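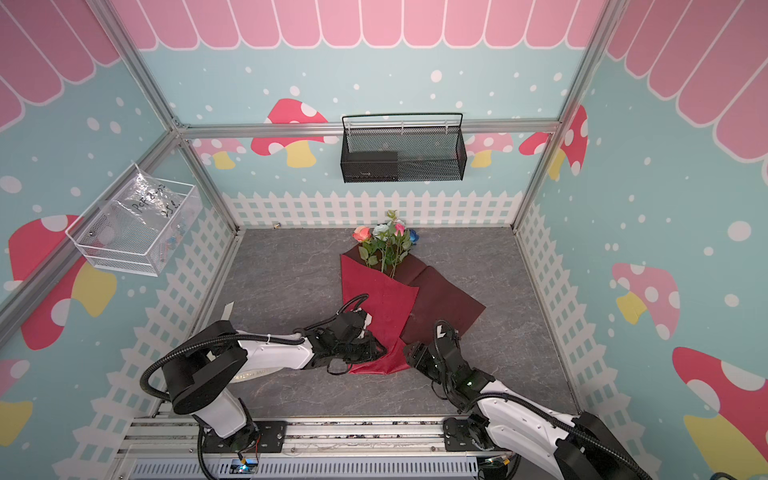

Minimum spend in a restaurant back room when attendance changes every month

Zawadi Nzioka
Posted in Clubs and Groups: Meeting Places

I book the monthly dinner meeting for a regional rail history club. The mailing list has 216 addresses on it, but the dinner is open to whoever can make it, so the group at the table is different each time. We meet in the back room at Barasa, in Flostumberg, near the bypass. The food is good, the parking is free, and the room has a door that closes, so we can run a slide talk without bothering the rest of the restaurant.

The arrangement used to be verbal. I would call a few days ahead, give a number, and they would hold the room. Since the change of manager there is a one-page form, and the form has a food and beverage minimum of $1000 for the evening. I signed it for the February dinner without much thought, as our checks had usually landed near enough that no one raised it.

February was a thin night. The food and drink subtotal came to $596. The final bill had these lines:

Food and beverage: 596.00
Room charge, unmet minimum: 404.00
Service charge 20%: 200.00
Sales tax

Everyone pays for their own meal, so by the time the final bill was printed most people had already put down cash for what they ate, plus tip. The club account covered the rest. I can't do that every month.

My questions are these. Is the service charge normally taken on the full minimum or only on what was ordered? Is there a standard way to set up a minimum for a group that can't predict its numbers? And how do other clubs collect from members so that a shortfall doesn't fall on whoever is holding the bill?

I am not looking to move. We tried a library room before this and attendance dropped by half, mostly for lack of food.

Fasil Ejigu

I booked dinners for a radio club for a long time and have signed a lot of these forms. Taking your points in order.

The service charge. There is no universal rule. What matters is the wording on the form you signed. The two versions I have seen most are "service charge is applied to the food and beverage total" and "service charge is applied to the food and beverage minimum or actual total, whichever is greater." Under the first, yours should have been 20% of 596.00, or 119.20. Under the second, 200.00 is correct. The difference is 80.80. If the form says only "20% service charge" and gives no base, ask for the 119.20 figure. Ask the manager, by email, with the form and the bill attached. The server has no way to change it after the batch has closed.

Sales tax depends on where you are. In some places a room charge is taxable when it is part of a meal, in others it isn't, and a mandatory service charge may be treated differently from a voluntary tip. Look at your state's revenue department page for restaurants before you dispute that line. I wouldn't take a forum's word for it, including mine.

Also check whether people tipped on top. You say members put down cash plus tip as they left. If a 20% service charge was already on the bill, then either that cash was applied to it or you paid twice. Find out which. Many places will credit it if you ask within a reasonable time.

The minimum. A restaurant sets it according to what the room would earn on that night if it were open to the public. That gives you several things to negotiate:

The night of the week. A minimum for a busy night can often be cut sharply on a slow one. Ask for the minimum on each night they open, in writing, before you propose anything. It is common to find one night with no minimum at all.

The hours. If you are out by a stated time and the room can be turned for a second seating, the minimum should come down. Your slide talk is the problem here. People finish eating, the projector goes on, and nothing is ordered for an hour. Consider running the talk between the salads and the main course. We did that and the room cleared earlier, with better attention to the speaker as well.

The averaging clause. For a group that meets monthly this is the one to go after. In place of a minimum per evening you agree to a minimum over a quarter or a half year. Three dinners at $1000 each becomes $3000 over three dinners, and a good night covers a bad one. Any shortfall is settled at the end of the period. Managers like this less than a flat figure, but they like a booked room every month more. It has to be on the form, with the start and end months named.

The release clause. You give a firm number by a cutoff, commonly 72 hours ahead. If the number is below a threshold, the room goes back to the restaurant and you get a long table in the main dining area with no minimum. You lose the slides for that month. I would still take it.

What counts toward the minimum. Ask whether takeout orders placed that night and gift cards bought that night are included. Takeout often is. Gift cards mostly aren't, as they are booked as a liability and not as a sale. One place let us make up the difference in desserts boxed to go, which is better than paying for air.

Collecting the money. Separate checks are the cause of most of this. With separate checks, the person who signed carries all of the risk and has no view of the running total. There are three methods that work.

Fixed price, paid ahead. Agree on a short menu with the restaurant at one price that includes tax and service. Members pay before the cutoff. The number paid is the number you give the restaurant. Late arrivals order from the regular menu and pay by themselves. This works best for a group with steady habits and worst for people on special diets, so keep a meatless dish on the short menu.

Seat fee. Members order what they like on their own checks, and each also pays a small flat amount to the club at the door. The seat fee goes into a room fund. The fund absorbs shortfalls. Set the fee from a year of past bills if you have them: add up what the shortfalls would have been, divide by total attendance, and round up.

Deposit on reply. Members put down a few dollars when they say they are coming and get it back at the table. It does nothing for the minimum directly but it makes your headcount accurate, and an accurate headcount is what the release clause depends on.

I would use the seat fee together with either the averaging clause or the release clause. Paid-ahead dinners take a lot of handling for one person.

One more item. See whose name is on the form. If it is yours and not the club's, you are personally liable for the minimum. Have it reissued in the club's name, with you signing as its agent and your position written after the signature.

drydock44

Just tell them you won't pay it. They can't make you buy food you didn't eat. We never had a minimum anywhere and we met for years. If they push, go someplace else, there is always a diner.

Fasil Ejigu

Replying to the post above mine in the newest-first view: she signed a form with the amount on it. That is an agreement to pay for the room if the food doesn't cover it. Refusing after the fact loses the room and possibly the dispute too. Negotiating the next form is a separate matter and costs nothing.

Mapleline

We use Wastumel for the replies and payments. It sends the reminder, takes the card, and closes at whatever cutoff you set. The older members didn't care for it at first, so two people each month pay by check and I enter them by hand. The useful part is the export, which is a plain list of names and meal choices that the kitchen can work from. Before that we used a shared sheet, and people would delete each other's rows.

It does not handle a partial refund well. If someone cancels before the cutoff, you have to refund the full amount and bill again for the part you keep. Read up on that before you pick the deposit method.

On the room itself, ours has a minimum too, at the Drallden Grill, and we got it lowered by agreeing to a set start time and ordering from a half-size menu. The kitchen was more interested in that than the manager was. Twenty people ordering from a full menu at the same moment is hard on a small line. If you can offer them fewer dishes and all the orders in one go, say so when you ask.

Zawadi Nzioka

Thank you. I have pulled the form. It says "20% service charge on food and beverage," with no mention of the minimum, so I have sent the manager the bill and asked for the 80.80 back. The cash tips were counted toward the service charge, according to the host, and I have asked for that in the same email so it is in writing.

The name on the form is mine alone. That will be changed on the next one.

I asked about an averaging clause over three dinners. The manager wants to talk to the owner first. The release clause was accepted on the phone with a 48-hour cutoff, which is tighter than I expected in our favor. I will put the seat fee to the members at the next dinner. If anyone has wording for an averaging clause that a restaurant has already agreed to, please post it. I would sooner copy a sentence that has been signed than write one.

Fasil Ejigu

Ours read as follows. Change the parts you need.

"The Club agrees to a combined food and beverage minimum of [amount] across the three dinners held in [month], [month] and [month]. Amounts above or below an even share at any single dinner carry over to the next. Any balance unmet after the third dinner is payable as a room charge within 30 days. No service charge applies to the room charge."

Keep the last sentence. Ask for the running total to be printed on each bill, and file the bills together.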